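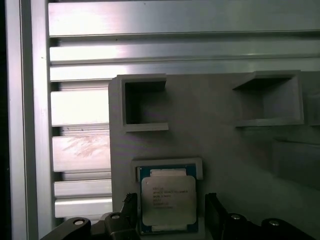
## Bench testers wanted for a rebuild guide we don't fully believe in

Filtedeck is looking for people to work through a draft guide called Calado. It claims that a person with ordinary hands and no training can refit a processor in an office workstation without bending anything. We wrote most of it, and we have our doubts.

The last version came back with 349 comments. A fair number said "clear enough," and we've learned to distrust those. Clear enough to whom? If a step confused you, we want the step number and what you did next, even if it was embarrassing.

**What you'd do**

- Take a Xeon from its holder and seat it in the board, following the draft as written
- Close the socket, then fit memory in the slots the guide names
- Mark every line you had to read twice
- Sit through a short interview at the end (we'll try to keep it short)

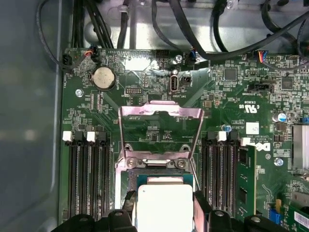

## Who should apply

Adults who can read small white print on a green board, or who own glasses that let them. Some experience is fine. If you've built 100 machines you will probably skip the instructions, and then your notes are no use to us.

Please don't apply because you heard this leads to a job at Filtedeck. It might, but it hasn't so far.

## Pay and place

Sessions run in April at our Pliltberg workshop, starting at 9:30 in the morning. You get 295 for a full session, paid whether or not the computer boots. Lunch is sandwiches. Parking is bad. 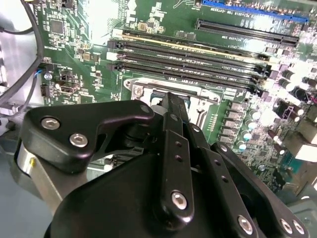

*Memory slots and CPU socket, the subject of chapters two and three.*

To apply, write to the Calado desk at Filtedeck and tell us about a set of instructions that let you down. One paragraph will do. Leave out the résumé.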